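Recording remote-controlled pick demonstrations with two bins: how many, and how should the operator move?
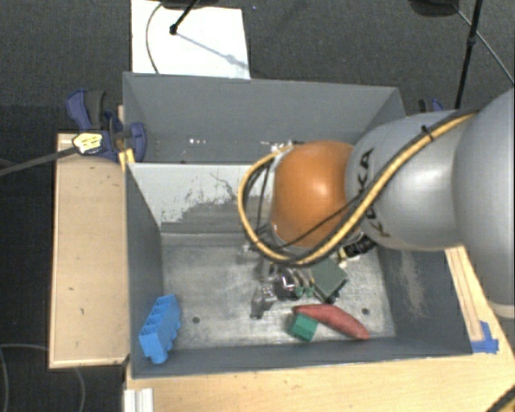 Posted by Wekdale_Lab
Treloar Community Help > Teaching by Demonstration > Bin picking
Asked on a Saturday, 2 follow-ups

Our department is preparing a set of demonstrations in which an operator moves a KUKA arm by remote control and picks small objects from one metal bin for transfer to the bin behind it. The objects are of mixed shape, among them a blue toy building brick, a curved red piece and a small green block. The recordings will be used to train a picking policy under a project named Imine.

We have completed 684 demonstrations to date. Two operators share the work, and their habits differ considerably. The first moves slowly, pauses above the object and then descends in a straight line. The second approaches at an angle and corrects the position of the gripper during the descent. Both operators complete the task to the satisfaction of the project lead.

When the policy is trained on the combined set, the arm tends to hesitate above the bin and at times does not descend. Objects close to a wall are the most difficult, and the brick is frequently missed when it stands on its side.

We would be grateful for guidance on the following points. Should one style of motion be required of all operators? Should failed grasps be deleted from the record? Is the present number of demonstrations sufficient, or should further sessions be scheduled before any change is made to the training procedure?

Altton_Robotics
Member, Demonstration Methods group
Marked as accepted by the poster

The hesitation you report is consistent with the pauses made by your first operator. During a pause the camera view hardly changes, while the recorded command is "remain in place." A policy that sees many such moments may learn to remain in place whenever the gripper is above an object. We recommend that you trim the idle portions of each recording before training and that you retain the original files separately. Trimming should be applied to the commands and the camera images together – if only one is shortened, the two will no longer correspond in time.

With regard to style, a written procedure is advisable. Ours covers a single page and specifies the starting position, the preferred direction of approach and the height at which the gripper should close. Operators are permitted to correct an error during the descent, and these corrections should be kept. They show the policy how to return from a poor position.

Failed grasps should be treated in two groups. Where the operator misses, reopens the gripper and succeeds on a second attempt, keep the recording. Where the attempt is abandoned, label it as a failure and exclude it from ordinary training.

Objects near the walls require their own sessions. In our work, we placed one object by hand at each of 14 marked positions along the walls and corners, and turned it between attempts. A brick should be recorded on its side, on its end and with the studs facing up. Random placement alone gave us too few of these cases. Please confirm that your operators can see the space between the finger and the wall in the view supplied to them. Operators who cannot see this space will generally avoid it, and the policy will do the same.

Our final set held 1353 demonstrations, although the larger improvement came from trimming. I would therefore train again on the material you have before scheduling further sessions.

Imine_user_east
Member

You need more data. We stopped at 500 and it was not enough. Also check the speed setting on the remote controller, ours was too high and every recording had small shakes in it.

Wekdale_Lab
Original poster

Thank you for both replies. The idle portions were longer than we had assumed, up to a third of some recordings by the first operator. They have now been removed, and the policy is being trained again on the shortened set. The wall positions will be marked before the next session. The speed setting was already at its lowest value, so no change has been made there.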